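发件人：Geetha Menon
收件人：拆解与装配讨论列表
主题：Re: 腕部视角对取放处理器到底有没有用

各位好，

先跟大家道个歉，这封信拖了好久才回。八月里组里事情一件接一件，我每次打开草稿写两行就又被叫走了，今天下午三点总算泡了杯茶坐下来，把话一次说完吧！

Kirkby 在上一封信里写道：

> 我们在 Ascombe 这边试过只用顶部的固定相机，手指一靠近插座，
> 处理器就被挡得差不多了，策略基本是在盲猜。你们 Trorkdale
> 的数据里加了腕部画面，可手指同样会挡住目标呀，收益究竟从
> 哪里来？另外，压板没有完全翻开的时候，你们怎么处理？

问得真好，我们自己也为这个争过好几回。腕部画面里手指当然也会挡，可是挡的方式比较固定：两根手指总在画面下方同一个位置，网络很快就学会了不去理它，转而去看插座周围那些没被挡住的东西，比如翻起来的金属压板、斜着的拉杆，还有两侧内存插槽顶端的白色卡扣。这些东西的相对位置足够把手指的偏差推出来，哪怕处理器的下半部分看不见。

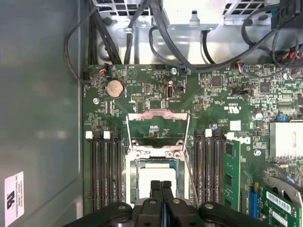 腕部相机画面：夹爪位于 CPU 插座上方，压板已翻开。

数字方面，我们一共收了 2568 段遥操作示范，顶部和腕部两路画面同步记录。评测时每种配置各跑 100 次，只用顶部画面的策略比两路都用的多失败了 13 次，多出来的失败大多是手指落点偏了一点，夹到了散热盖的边角。说实话差距没有我当初盼望的那么大，不过换了几块主板之后方向一直没变，所以我心里还算踏实。

关于压板，我们的做法比较笨：把任务分成两段，先由一个小分类器看腕部画面，判断压板是不是开到位了，没有到位就不往下走，退回去重新拨一次。Iyengar 一直劝我把两段合成一个策略来训，我也试过，合起来以后机械臂偶尔会在压板旁边犹豫很久，看得人着急，只好先放一放。要是哪位有合并训练的经验，千万写信告诉我呀，长一点也没关系，我很爱读。

还有一件小事：机箱侧板内壁会反光，亮度又不均匀，训练时最好加些亮度扰动。我们起初没加，换了台灯的位置以后成绩掉得很难看，查了好几天才查到这上头。

分类器的标注说明我正在整理，里面有几处缩写只有我们自己看得懂，改好了就发到列表里来。Kirkby，你那边如果方便，也请把顶部相机的安装高度告诉我，我想照着摆一遍试试。

祝大家一切顺利，
Geetha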